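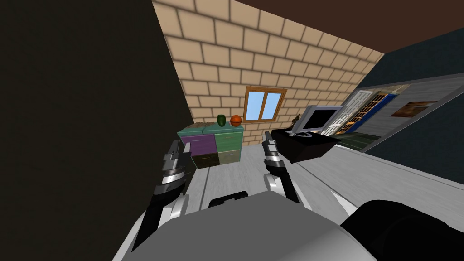
Brick wall and two-pane window, computer view.

Clatier Sheet Music Library: second progress report to the Medrano Fund
1 Sep 2021
4 min read

When we applied to you, we said the library held "a modest collection of choral and band music in fair order." We'd like to withdraw "modest" and "fair order." The collection was still fine.

Cataloguing

The catalogue now has 2771 titles. Our first report guessed at 1615, a number we got by counting the drawers and multiplying by how full the top one was. The top drawer was the only one a person could comfortably reach, so people had been taking things out of it for thirty years. The lower ones were packed solid.

A title, for our purposes, is one piece in one arrangement, however many copies go with it. We settled this in January after a long talk about whether four versions of the same Christmas carol were four titles or one nuisance. They are four titles. Aaliyah Girard entered all of them and has asked not to be given any more carols before spring.

Of the total, 343 are incomplete sets. Most are short a part or two, and the missing part is nearly always second clarinet. We've listed these separately so that a band leader can see what's gone before promising a piece to a hall full of parents. Nabila Hajji has started writing to past borrowers. Eleven sets are whole again so far, including a march that went out in 1988 and came back with a thank-you card and a coffee ring on the euphonium part.

Storage

The old drawers are being emptied as we go and the music moved to acid-free boxes on open shelving. Your grant covered 200 boxes. We've used every one and bought another two dozen from the photocopying money, as agreed with your office by phone. The photocopying line is therefore thin. Since we're no longer allowed to photocopy most of what we used to photocopy, this has hurt less than you'd expect.

Humidity was the bigger worry. Paper likes to be left alone at a steady level, and our building has never left anything alone. The two meters we bought disagreed with each other for most of the autumn. Jaxon Pelletier put them both in a sealed bag with damp salt, which is a real test and worked well, and the one on the left now has a note taped to it saying "subtract six."

Lending

Borrowing stopped for nine weeks while the shelves went in. We had told members six. It has picked up again, mostly among the small choirs, who like being able to search by voicing. Asking for "something for three sopranos and a man" used to mean an afternoon on the floor with the drawers. It now takes a minute and gives a short, slightly depressing list.

Loans are still written on cards as well as in the computer. We know your guidelines prefer a single system. We'd prefer one too, and we plan to drop the cards once the computer has gone a full season without losing the Mollel Singers.
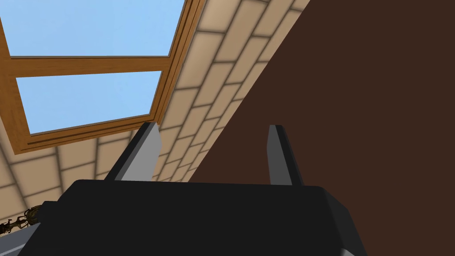 Gaétan Lévesque wants it on record that the cards have never lost anyone, that he has said so at every meeting, and that if the cards go he would like the cabinet.

What went less well

The online catalogue is late. It was to open to the public by now, and at present it opens to Evangelia Margaritis, on one laptop, if she has the right window up. The hold-up is composer names. We have the same gentleman under five spellings, two of them with his wife's initials, and merging them is slow work that can't be handed to whoever has a free hour. We'd sooner be late than have a hymn credited to a town.

The open evening drew a smaller crowd than we'd planned for, and there was a lot of slice left over.

Next steps

Composer names come first, then the public catalogue, then the percussion parts, which are in a suitcase. We expect to need no further money before the final report. Katia, the piano tuner's dog, has been asked to stay off the boxes.

Spending to date is on the attached sheet, with receipts. One receipt is for hinges and has faded, but we still have the hinges.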